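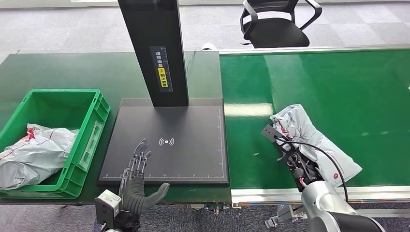
The packing demo at Dillitden. Bag in one hand, scanner base under the other.

Packing bench tips from a robot open day (take with salt)

I went to the Dillitden open day expecting to be annoyed, and I was, a little. The flyer promised "the end of the packing bench as you know it." I know mine pretty well. It's an old door on two sawhorses in my garage, and I send out seed orders and secondhand books from it. I wanted to see if a machine with fingers had anything to teach it.

The short answer is that the machine didn't, but the bench did. Somebody had set that station up with care, and most of what I wrote down would work just as well for a person with tape stuck to their sleeve.

Put the scanner where your hand already goes. Theirs stands in the middle of the bench, on a black post with a flat base, with the crate to the left and the belt to the right. Mine was on a shelf behind me. I must have turned around for it a thousand times. I moved it that same evening and it cost me nothing.

Mark the spot. The base plate has white measuring ticks along its edges, and there's a scale on the post too. I don't own a base plate, so I stuck down a strip of paper measuring tape from the fabric store and covered it with clear packing tape. Now I can see at a glance if a parcel is over 9 inches, which is where my cheap mailers give out.

Use a crate with solid sides. Soft plastic bags slump over the rim of anything, and one was doing it at the demo too. Still, a stiff crate stays put when you drag something out of it, and my cardboard box never did. If yours has a recess for a label, use it. Masking tape and a marker will do.

Flatten the bag before you scan. I asked Abhishek Mishra, who was running the questions, how they deal with a code that lands in a crease. He talked for a while about retries. My way is to pull the bag tight over the edge of the bench with both hands, and then there is no retry.

Keep cords behind things. A thin cable runs off the back of their post and stays clear of the work. I used two binder clips on the back edge of my door. Don't staple a cord, ever.

Now for the sales talk. Hemant Solanki told our group the system "pays for itself," and when Hildegard Buschmann asked him over how long, she got a brochure. I read it on the bus. It has 24 pages and no price. There was also no word on what happens when a bag splits, and mine split all the time in cold weather. Maybe they have a good answer — I'd have liked to hear it.

I'll say this much for the hands. They're more delicate looking than I thought they'd be, all thin metal fingers and wiring, and I can see why people stood there with their coffee getting cold. Would I trust one with a packet of sweet pea seed? Not yet. Ask me after the next one in April, if I go.

One more, from Geeta Grewal, who stood next to me in line and packs soap for a living: wipe the scanner window every morning with a dry cloth for eyeglasses. Paper towels leave lint, and window spray leaves streaks.

Posted 1/15/21 under Garage and Workbench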